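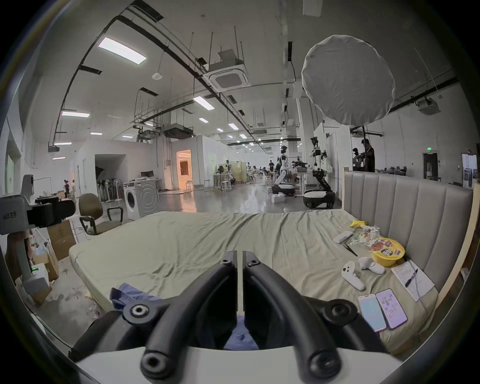
Progress report: bedroom and folding work, Stumska room sets
Prepared by Carmela Aranda for Ghauri, April 10, 2021

We had a great stretch! The bed set is up and in daily use, and the clutter list you paid for has been a joy to work through. Snacks, remotes, phones, pens and paperwork all end up on a bed in real homes, so they go on ours. Of the 197 tidying rounds planned, 171 are finished. Todor Delić has been checking each one against the room plan, and only four need to be repeated.

Cloth folding started right after that. We kept the olive-green sheet because the blue fabric shows up so well against it, wrinkles and all.
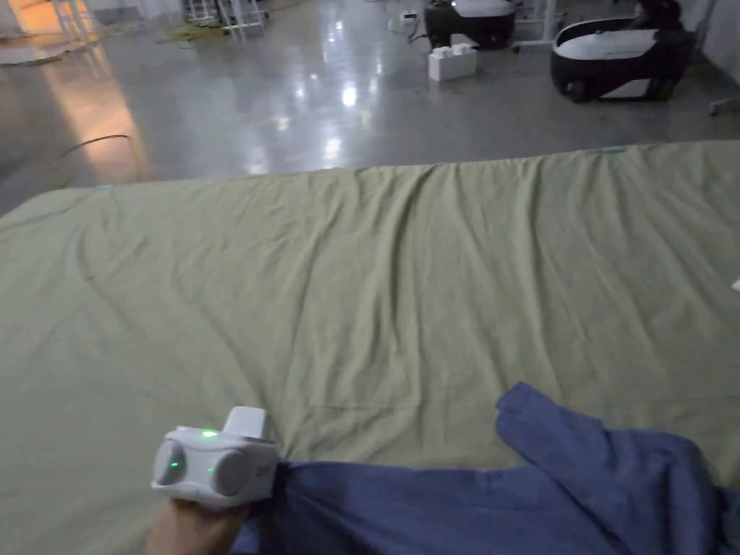
Blue cloth gripped by the edge on the green sheet.

Lifting by one edge was our first exercise, and people got comfortable with it fast. The two-handed hold takes more patience (everyone wants to pull too soon), but it is the one we are most excited about. 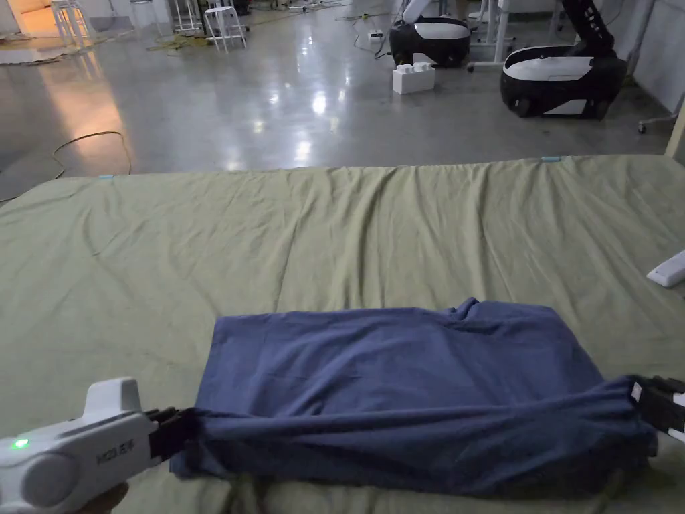
FOLDING: TWO-HANDED HOLD

Both ends are pinched and the cloth is stretched sideways, with the middle left to sag a little. We have 16 sessions of this booked and would love to add pillowcases in August. Spending is on plan. The one open item is the second set of bed linens from Traltetti, and Todor will send you the new delivery date as soon as he has it.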